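Breltik Table Set Guide
Section 8: Cloth, basket and ball
Rev. March 25, 2022

Read section 2 first if the table isn't level yet. Ball rolls otherwise.

What you need
White cloth, big enough to hang over the front edge
Woven basket, rectangular, low sides (Urio or any close match)
One small green ball
Lint roller

8.1 Laying the cloth

1. Clear the table. Wipe it, let it dry.
2. Cloth on, centered left to right. Front edge gets the drop.
3. Smooth from the middle out. Flat hands. Don't tug the corners.
4. Light creases OK. Ridges near the ball spot not OK, press them out.
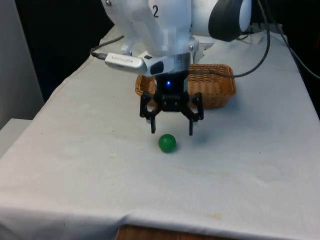

5. Lint roller over the middle. Crumbs will steer a small ball.

Note: Stitport cloths shrink on first wash. Wash before you hem, cold, no bleach.

8.2 Placing the basket

1. Check the weave inside for loose ends. Snip flush, don't pull.
2. Set it down near the middle of the table, long side facing front.
3. Press on each corner. If it rocks, turn it end for end and try agian.
4. Leave it unlined. A liner bunches up and the ball sits crooked.

CAUTION: Lift the basket to move it. Dragging takes the cloth with it.
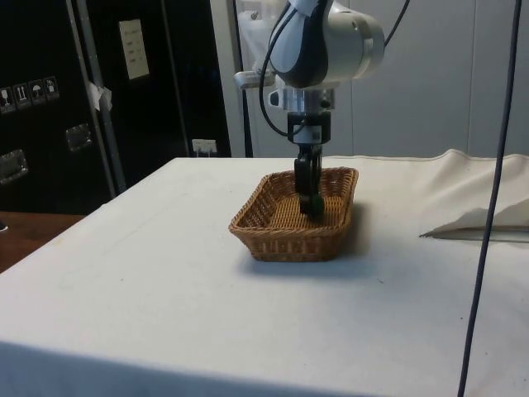

5. Back corners: run a finger along the floor of the basket. Any gap the ball can wedge in, swap the basket.

8.3 Ball out, ball in

1. Ball goes on bare cloth in front of the basket. Set down, not dropped.
2. Wait for it to settle. Still creeping? Back to 8.1 step 3.
3. Keep clear space on both sides of it. 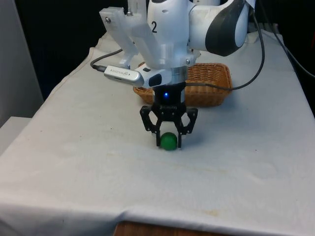 A reader of the last revision wrote in to say a felt dot under the cloth stops the creeping, and asked why we left it out. Dunum sells them, they do work on a slick top. Fine to use one. Take it off before washing the cloth, the glue stains.

4. Ball into the basket. Lower it most of the way, then let go. From rim height it bounces out.
5. Ball back out before you start the next round. Empty basket, every time.
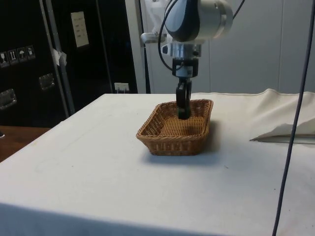 8.4 Putting away

1. Ball in its bag, basket on the shelf right side up. Nothing stacked in it, the sides splay.
2. Fold the cloth in from the sides, shake outdoors.
3. Wash every 31 days or when it looks gray, whichever comes frist.

Spare cloths: order code 500, same size only.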